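From: Chathurika Herath
To: waste-ops list
Date: Tue 28 January
Subject: Re: [waste-ops] Bin colours and the container deposit stream

On the deposit stream question, one of the Prenero site managers wrote:

> We moved to separate bins on all floors in December. Contamination in the
> deposit stream is still too high for Prallach to accept without a surcharge.
> Is the problem the bin colour, the label, or where we have put them? And
> does anyone have a rule for lids on versus lids off?

I will take these in order. The figures are from the Vumside building, where we audited 434 bags before the contract renewal.

1. Colour

Colour had less effect than we expected. Staff go by what they can already see in the bin. Where the first items in were bottles, the rest of the bag was mostly bottles. We now ask cleaners to check the deposit bin after each liner change and pull anything obviously wrong before the morning traffic.

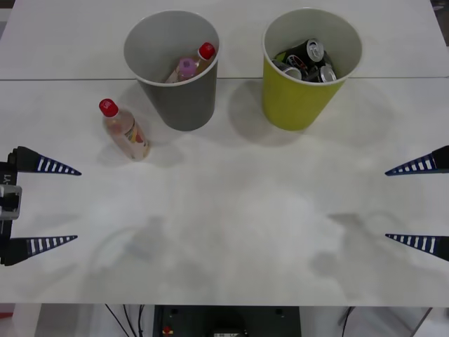
Bottles in the grey bin, yellow-green bin to the right.

Whatever colours you pick, keep them the same on every floor. Vumside had two schemes left over from separate fit-outs, and the floors where they met gave us the worst bags in the audit.

2. Labels

Text labels above the bin were ignored. Labels on the front face at knee height did slightly better. If you reprint, use one word per bin and put the exclusions on the wall poster. The Yokoyama template has 13 lines of exclusions on the bin itself, and I have not met a tenant who has read past the second.

3. Lids and caps

Check your own depot's rule before you publish anything. Ours accepts bottles with the cap on, provided they are empty. Liquid is the real cost: it adds weight, it leaks in the goods lift, and Prallach grades the whole bag down for it. A tip-out point beside the sink on each floor is cheap and can be installed in an afternoon.

- Bottles: empty, cap on, label left on.
- Cans: empty, uncrushed if your depot scans barcodes.
- Cartons: check the depot list, as ours changed twice last year.

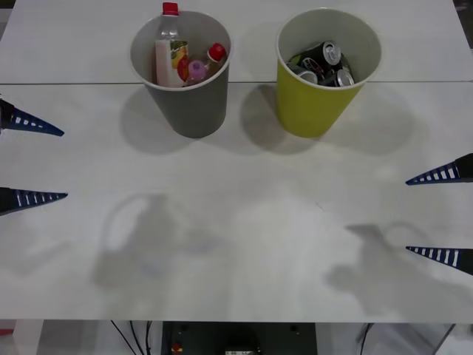

4. Placement

Put the bins side by side, always in the same left-to-right order. A single bin on its own will collect everything. We removed all desk bins within 6 metres of a station and had fewer complaints than forecast - most of them from one meeting room.

5. Surcharge

Ask Prallach for the grading sheets as well as the monthly total. We disputed a $200 charge on the strength of those sheets and had it reversed. They keep the sheets by collection run, so quote the run number and not the invoice number.

I can send the audit form to anyone who wants it. It is a plain spreadsheet and the macros can be deleted.

Chathurika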